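Keep the old one a bit longer

I have a theory that most of what gets thrown out in this country is only slightly broken. I can't prove it, but I've stood in enough queues at the tip to have a feel for it. Last September I watched a man heave a perfectly handsome armchair over the rail because one of its castors had gone. One castor! I nearly climbed in after it.

I'm not a saint about this. I once replaced a kettle because I was bored of the colour. But the older I get, the more it bothers me, and what bothers me most is how the whole business of buying things has been arranged so that mending feels a bit eccentric, like keeping bees.

Take our washing machine, a Domex, which had done 11 years of school shirts and muddy towels without a murmur. When it stopped draining I rang the shop, and the young woman on the phone was lovely, but she had a new one in my basket before I'd finished explaining the noise. £670, delivery included, and they'd take the old one away. The part I needed in the end cost £25. I fitted it myself on the kitchen floor with a torch in my mouth and a good deal of swearing, and I was so pleased that I did three loads that evening, including things that were clean.
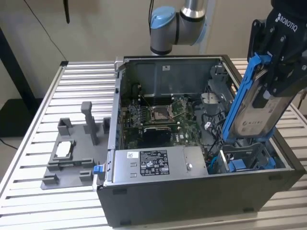 Now, I know what people say to this, because my family says it to me at length. Your time is worth something. You could have spent that afternoon doing something nice. Fair enough, but I'd have spent it looking at my phone, and I think most of us would. And I came away knowing where the pump is, what a filter looks like when it has eaten a hair grip, and that the back panel comes off with four screws. That's stayed with me far longer than any nice afternoon I can think of.

The other thing they say is that new appliances are more efficient, and sometimes they are. I'd happily see the back of a fridge that rattled all night and ate electricity. What I object to is the swap made out of habit. My neighbour changed her Sarantis vacuum for a Vuvance one because the hose had split, and the hose was the only thing wrong with it. A new hose was on sale in the market for less than a takeaway. She has the Vuvance now and complains about it constantly (the lead's too short), and I bite my tongue over the fence.

What would help? Spare parts you can find without a detective's licence, for a start. Screws that fit an ordinary screwdriver. Manuals that tell you how the thing comes apart, instead of nine pages warning you not to bathe with it. I'd also bring back the sort of shop my mum used, with drawers up to the ceiling and a man in a brown coat who could match a washer by eye.

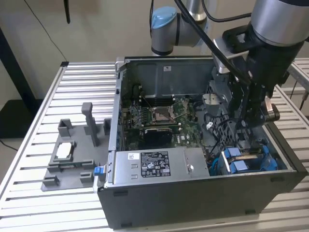 A desktop computer with its side panel off and the processor socket empty.

We do still have one place near us that comes close, a narrow little shop called Bruvero, between the bakery and the bookmaker's. They've mended my toaster, my daughter's lamp and a radio I'd been told was hopeless. The radio cost me some £80, which I'll admit is more than it's worth to anyone but me, and I'd pay it again tomorrow. It gets the cricket and it sits on the same shelf it has always sat on.

I don't think everyone should be down on the floor with a torch in their mouth. Plenty of people haven't the knees for it, or the patience, or the spare hour. But I do wish we'd ask the question first, before the card comes out: what's wrong with it, and has anybody looked?

Anyway, the kettle I bought for its colour has started leaking at the spout, and I'm taking it to Bruvero in the morning.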